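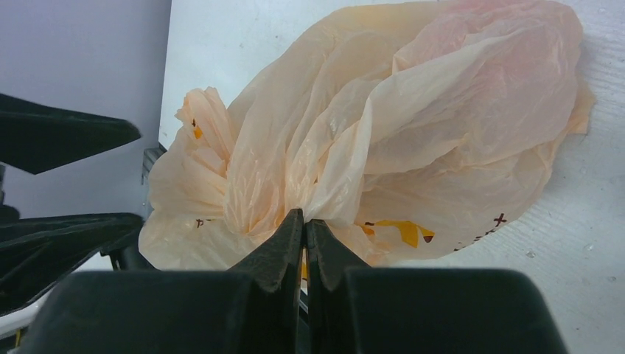 薄膜袋抓取的几条内部规范（第三次修订）

七月把组里关于软包装抓取的规范重新整理了一遍。旧版是 Kilian Danzer 写的，面向纸盒和硬塑料件，直接套到薄塑料袋上有不少条目失效。下面是修订后的正文，附一些我自己的说明。适用对象为二指平行夹爪，腕部装有相机的工位。

一、术语

“夹住”指两指尖之间有材料，且指尖已停止闭合。“抓牢”指提起后保持到放置点，中途无滑脱。两个词在记录里不得混用。旧记录里统一写成“成功”，后来统计时无法区分，274 条记录只能作废重标。

二、抓取点

1. 优先夹褶皱，不夹平铺的单层膜。揉皱的半透明袋子表面褶子很多，选一道高出周围的褶，指尖从两侧合拢，夹成一道压紧的折。
2. 袋口收拢成结的部位材料集中，刚度较高，可作备选。但结的高度变化大，下探前须重新估计高度，不得沿用上一次的值。
3. 摊平贴在台面上的边缘不作为抓取点。指尖容易刮台面，夹住的多半是一层膜，提起时易撕。
4. 印刷图案不作为定位特征。折叠之后文字往往读不出来，图案也只露一部分，同一个袋子换个姿态，特征点就对不上。Lollik 的早期版本用过图案匹配，已删除。

三、力与速度

1. 闭合分两段：接触前按常规速度，接触后降速。限力值写在工位配置里，不写在任务脚本里。
2. 指尖间材料很薄，开度读数接近全闭。仅凭开度判断是否夹空，误判率不可接受，必须同时看指尖力和腕部图像。
3. 提升的前 9 毫米使用低速，停顿一次，检查后再继续。停顿时长由工位负责人定，定了就不要逐次改。

四、腕部图像

1. 每次闭合后、提升前存一帧。这一帧里应能看清指尖和被夹的那道褶，看不清则按“未确认”登记。
2. 夹爪本体会占掉画面下部，标注时不得推断被遮挡的部分。袋子的轮廓标到可见处为止。
3. 半透明材料颜色随层数变化，浅处近乳白，叠层处偏橙。按颜色阈值分割会把一个袋子切成几块，禁止用作真值来源。
4. 浅色台面上的柔和阴影不算袋子。Chandrasekhar Thampi 复核 Muli 那批数据时，主要返工量就在阴影边界，355 帧里有相当一部分要重画。

五、工位

1. 台面在每班开始前擦净。台面留有细小斑点时照常作业，但须记入当班日志，供标注人员参考。
2. 支架、线缆、黑色护片等固定物允许进入画面，位置一经标定不得移动。移动后重新采集背景帧。
3. 人员进入工作范围前先按停止，再确认使能灯熄灭。两步的顺序写进检查表，各自签字。

六、记录

每次尝试一行，包括失败和中止。字段为：编号、袋型、抓取点类别（褶／结／其他）、夹住、抓牢、备注。备注写观察到的情况，原因分析另开一栏。Brava 工位目前累计 1357 行，其中“其他”一类过多，说明第二节的分类还不够细，下一版再拆。

几点说明

关于第三节第 2 条，Kilian 的意见是加装触觉传感器后可以取消图像确认。我倾向于保留。传感器漂移在薄膜上很难和真实接触区分，图像检查的耗时也可以接受。

关于第二节第 2 条，有同事希望把结列为首选。结的问题在于形状不一，有的扭得紧，有的只是松松地拢在一起，从上方看差别不大。暂列备选，等 Flilero 那边的对比做完再议。

规范文件放在共享目录，旧版保留只读。修改请提交差异，不要直接覆盖。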